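The Second Life of the Family Computer

By Ilaria Mazza
Feb 11, 2021

My father kept every receipt he was ever handed, and so when I finally sat down to clear out his desk I found the one for the computer still sitting on top of it. He had bought it for my last year of high school, carried it up two flights of stairs by himself, and written on the back of the receipt, in pencil, "should last." It did last, in its way. It lasted through my college applications and my sister's, through nine years of his crossword program and a great many photographs of the same plum tree, and then one winter it began to take so long to start that he would switch it on and go make coffee, and drink the coffee, and come back.

I couldn't throw it out. I also couldn't live with it in my hallway, where it had begun to collect hats. So I did what a surprising number of people in our valley have been doing lately, and drove it to Merum.

Merum is a former seed store on the road out of town, with the old drawers still along one wall, and for the past few years it has been the home of a repair shop run by Graziella Greco and Wendelin Sutter. They met at a furniture class, of all places. She had wanted to learn caning and he had wanted to fix a rocker that had belonged to his aunt, and somewhere along the way they discovered they both had basements full of other people's electronics. The rocker is by the front door now, and customers are encouraged to sit in it while they wait (I did, and can report that he fixed it very well).

Graziella has a way of asking about a machine that reminds me of a good country doctor. She wants to know how it has been sleeping. She wants to know whether there is a cat. When I told her that mine was slow in the mornings she nodded and wrote it down, and then asked what I wanted the computer to do, and I found that I had no answer ready. I had thought of the visit as a sort of favor to the machine. I hadn't gotten as far as wanting anything from it.

"People bring us the thing and we have to find out what the thing is for," she told me. "Sometimes it's for a grandchild. Sometimes they only want the pictures off it, and then they stay and talk for an hour about the pictures."

Most of the work, I learned, is less mysterious than I had supposed. A great deal of it is dust. After dust comes memory, and after memory comes swapping an old spinning drive for a newer solid one, which on a computer of a certain age makes such a difference that Wendelin likes to have the owner in the room when it first starts up again. The processor itself is usually left where it is, unless there's a good reason to move it.
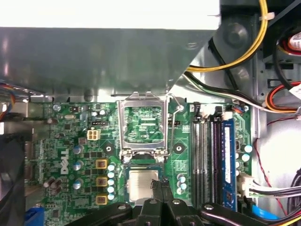 An open desktop computer, with the silver-topped processor and its raised socket bracket.

When there is a good reason, it is a quiet job. Wendelin turns the radio off for it. The part is small and square and costs more than the rest of the box put together, or once did, and it has to go in facing one way only and be set down without any pressing at all. He told me that the first time he did one he held his breath so long his wife came down to see what had happened to him.

The shop charges what it calls a kitchen-table price. My repair came to $295, and that included the drive, the cleaning, and a long conversation about passwords that I should have had with somebody a decade ago. You can buy a new computer for not very much more, and Graziella is the first to say so. She'll even tell you which one. But she will also ask you to think about where the old one goes.

Ultan Ó Ceallaigh has thought about where the old ones go for most of his working life. He drives the collection truck for Muvero, the recycling outfit that serves our end of the county, and last year the truck brought in 949 desktop computers from 28 drop-off points. He has the figures on a clipboard and he read them to me in the cab with the heater going. A fair share of those machines, he thinks, had nothing wrong with them but age and neglect. He sets aside the likely ones and leaves them at Merum on his way home, and a few weeks later they turn up in the reading room of the Colombo library, or in somebody's spare bedroom, with a new drive and a strip of masking tape giving the date of the work.

One of them went to Nazareno Leone, a retired baker who had never owned a computer and didn't think he cared to. He uses it now to write down his recipes, which until this winter existed only in his hands. He types with two fingers and he is up to the Easter breads. He hopes to be finished by April, in time to give a copy to each of his daughters, and he wouldn't let me leave without a loaf of the one with anise, still warm, wrapped in a dish towel that I have yet to return.

I asked him whether he minded that the machine was old.

"I'm old," he said, "and the oven was older than me."

As for my father's computer, it is back on his desk, and the desk is in my front room, under the window. It starts before I can get as far as the kitchen. Graziella had saved everything on it, as I'd asked, and for the first few evenings I did very little but look through the plum tree, year after year of it, bare and then in flower and then heavy with fruit, with my mother's sleeve sometimes at the side where she was holding the ladder. I've kept the receipt too. It's in the top drawer, with the new one folded inside it.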